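2장. 도입 계획과 예산 편성

이 장은 Mitar 선반 작업 로봇을 주문하기 전에 읽는 부분입니다. 설치와 배선은 3장, 그리퍼 교정은 5장에서 다룹니다. 이미 장비를 받은 경우에는 2.5절의 현장 확인만 하고 3장으로 넘어가십시오.

개정일: 2023-07-30
작성: Gaëtan Hamel(Zerkbridge 현장 기술팀)
예산 항목 검토: Benoît Royer

2.1 작업 범위 정하기

견적을 요청하기 전에 로봇에게 맡길 작업을 문서로 적어 두어야 합니다. 구매 후에 추가 비용이 생기는 경우는 대개 이 단계에서 품목이 빠졌을 때입니다.

1. 로봇이 다룰 품목을 모두 적습니다. 품목마다 포장 형태(종이 상자, 지퍼백, 병, 캔), 가로·세로·높이, 내용물을 포함한 무게를 기록합니다.
2. 각 품목이 놓이는 선반 단을 적습니다. 단의 높이는 바닥에서 선반 윗면까지 잽니다.
3. 동작의 종류를 구분합니다. 꺼내기, 채우기, 앞으로 당겨 정렬하기는 견적서에서 서로 다른 항목입니다.
4. 하루 작업 시간과 사람이 같은 공간에 있는 시간을 나누어 적습니다.
5. 작성한 표를 부록 A의 양식에 옮겨 공급사에 보냅니다.

참고: 품목이 53종을 넘으면 양식을 두 장으로 나누어 제출하십시오. 한 장에 다 넣으면 뒤쪽 품목이 견적 프로그램에서 읽히지 않습니다.

주의: 유리 용기는 기본 구성의 작업 대상에 포함되지 않습니다. 유리 용기를 다루려면 별도 상담이 필요합니다.

2.2 구성 선택

구성은 기본형과 확장형 두 가지입니다. 두 구성의 본체와 팔은 같고, 그리퍼 손가락과 소프트웨어 사용 범위가 다릅니다.

기본형: 표준 손가락 한 벌, 선반 한 대 등록, 꺼내기와 채우기 동작.
확장형: 표준 손가락과 얇은 손가락 각 한 벌, 선반 4대까지 등록, 정렬 동작 추가.

1. 상자 포장만 다루고 선반이 한 대라면 기본형을 선택합니다.
2. 봉지 포장이 섞여 있으면 확장형을 선택하거나, 기본형에 얇은 손가락을 추가합니다. 손가락만 추가하는 편이 싸지만 정렬 동작은 쓸 수 없습니다.
3. 나중에 선반을 늘릴 계획이 있으면 확장형으로 견적을 한 번 더 받아 두 금액을 비교합니다. 구매 후의 구성 변경은 소프트웨어 재등록 비용이 따로 붙습니다.

참고: Texier 선반 고정구는 어느 구성에도 들어 있지 않습니다. 벽에 고정되지 않은 선반이라면 반드시 함께 주문하십시오.

2.3 예산표 작성

예산은 한 번만 내는 비용과 해마다 내는 비용으로 나눕니다. 한 표에 섞어 적으면 이듬해 예산을 잡을 때 다시 계산해야 합니다.

한 번만 내는 비용
- 본체와 팔
- 그리퍼와 손가락
- 선반 고정구
- 운송 및 반입
- 전기 공사(필요한 경우)
- 최초 설치와 교정
- 사용자 교육

해마다 내는 비용
- 소프트웨어 사용료
- 정기 점검
- 소모품(손가락 패드, 케이블 고정 클립)
- 보험료 변동분

1. 위 항목을 그대로 표의 행으로 옮깁니다. 해당 없는 항목도 지우지 말고 0으로 적습니다.
2. 공급사 견적과 내부 견적을 다른 열에 적습니다. 전기 공사와 반입 경로 정리는 보통 내부 견적입니다.
3. 부가세 포함 여부를 열 제목에 표시합니다.
4. 예비비 행을 마지막에 넣습니다. 비율은 각 기관의 기준을 따릅니다.
5. 손가락 패드는 교체 주기로 계산합니다. 운전 400시간마다 한 벌을 교체하므로, 연간 운전 시간을 400으로 나누고 소수점 이하는 올립니다.

주의: 시연용 장비를 할인가로 구매할 때는 보증 시작일을 서면으로 확인하십시오. 인도일이 아니라 최초 출고일부터 계산되는 계약이 있습니다.

2.4 구매와 임차 비교

사용 기간이 확실하지 않으면 Stitine 임차 프로그램을 검토할 수 있습니다. 임차료에는 정기 점검이 포함되고 소모품은 포함되지 않습니다.

1. 예상 사용 기간을 주 단위로 적습니다.
2. 임차료에 소모품, 운송, 반납 운송을 더합니다.
3. 같은 기간의 구매 비용을 계산합니다. 구매가에서 예상 잔존가를 빼고 연간 비용을 더합니다.
4. 예상 사용 기간이 144주를 넘으면 구매 견적을 우선 받습니다. 그보다 짧으면 두 금액을 나란히 놓고 결정합니다.
5. 임차 기간 중에 구매로 전환할 수 있는지, 그때 이미 낸 임차료가 얼마나 공제되는지 계약서에서 확인합니다.

참고: 임차 장비에는 구멍을 뚫거나 부품을 붙이는 개조를 할 수 없습니다. 케이블 정리는 클립과 벨크로만 사용하십시오.

8월에는 설치 인력의 일정이 일찍 찹니다. 이 시기에 인도받으려면 주문서와 함께 희망일을 두 개 이상 적어 보내십시오.

2.5 주문 전 현장 확인
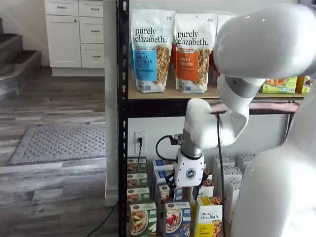
현장 확인에서 나온 내용은 대부분 예산표의 내부 견적 열로 들어갑니다. 공급사는 장비가 닿는 범위까지만 견적을 내고, 방의 전원과 바닥, 선반 상태는 구매자가 준비하는 것으로 봅니다. 품목표도 현장에서 다시 맞춰 보십시오. 시리얼 상자를 세워 둔 아랫단과 그래놀라 지퍼백을 올려 둔 윗단은 같은 선반이라도 포장 형태가 다르므로, 2.2절의 손가락 선택에서 따로 따져야 합니다. 아랫단에서는 윗선반 밑의 가로대와 상자 윗면 사이에 그리퍼가 들어갈 높이도 재어 둡니다. 바닥을 가로지르는 전원 코드가 있으면 코드 덮개나 콘센트 이설 비용을 예산표에 추가합니다.

1. 선반의 폭, 깊이, 단별 높이를 잽니다. 선반판의 재질도 적습니다.
2. 선반을 가볍게 밀어 흔들리는지 확인합니다. 흔들리면 고정구를 주문 목록에 넣습니다.
3. 단마다 가장 높은 품목을 놓고, 품목 윗면에서 위쪽 구조물까지의 간격을 잽니다. 값은 단별로 따로 적습니다.
4. 콘센트의 위치와 정격을 확인합니다. 선반 뒤쪽에 있는 콘센트는 플러그를 꽂은 상태에서 선반과 닿지 않는지도 봅니다.
5. 본체가 설 자리의 바닥 재질과 단차를 적습니다. 깔개가 있으면 본체가 그 위에 걸치는지 확인합니다.
6. 계단, 기둥, 수납장 문처럼 팔의 회전 범위나 사람의 통로와 겹칠 수 있는 것을 평면도에 표시합니다. 수납장은 문을 연 상태로 표시합니다.
7. 현관에서 설치 위치까지 반입 경로의 가장 좁은 폭을 잽니다.
8. 측정값과 사진을 부록 B에 붙여 품목표와 같이 보냅니다.

주의: 멀티탭을 연장해서 본체 전원을 공급하지 마십시오. 벽면 콘센트에 바로 연결할 수 없는 위치라면 전기 공사를 예산에 넣거나 설치 위치를 바꾸십시오.

주의: 선반에 천이나 포장끈이 늘어져 있으면 측정 전에 치우고, 운전할 때도 걸어 두지 마십시오.

2.6 주문서 제출

1. 부록 A와 부록 B, 예산표 사본을 한 묶음으로 만듭니다.
2. 주문서의 구성란, 손가락란, 고정구란을 모두 채웁니다. 빈칸은 기본형으로 처리됩니다.
3. 설치 담당자와 결재 담당자의 연락처를 각각 적습니다.
4. 접수 확인서를 받으면 품목표의 개정 번호가 제출본과 같은지 대조합니다.
5. 번호가 다르면 생산이 시작되기 전에 정정 요청서를 보냅니다. 양식은 부록 C에 있습니다.

참고: 접수 후 선반을 다른 것으로 바꾸면 2.5절의 1번부터 5번까지를 다시 측정해 제출해야 합니다.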